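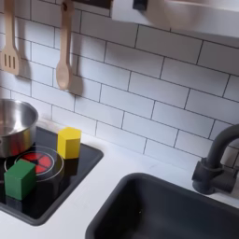

Teleop notes, kitchen bench
Posted Jul 21, 2023

The Kilta set now stands at 533 demonstrations, all driven by hand with the leader arm. The target is 636, which I expect to reach in August.

The task is short. Pick up the block named in the prompt, put it in the pot, return to the start pose. Blocks are a green cube and a yellow hexagonal prism. The cube is easy to teach. The prism stands upright and has to be taken across two parallel faces, so the wrist needs to be turned before the descent. If I correct the angle after the fingers are already down, the policy learns to hesitate at the same height, and it does this even with the cube.

Other things I have changed since the last post:

Episodes are capped at 18 seconds. Longer ones were mostly me thinking.

I threw out 44 episodes where I paused over the cooktop to judge depth. The glossy black surface reflects the blocks, and my early approaches were aimed a bit low.

Gripper commands are logged at the leader, not the follower. The lag between the two was being recorded as behaviour.

Start positions come from a list on the Neltance server. When I chose them myself I favoured the right side of the cooktop.

The Sellon controller still drifts in the wrist joint after a long session. I re-zero it whenever I stop for tea. A new encoder cable from Lau is on order, and I will rerun the calibration once it is fitted.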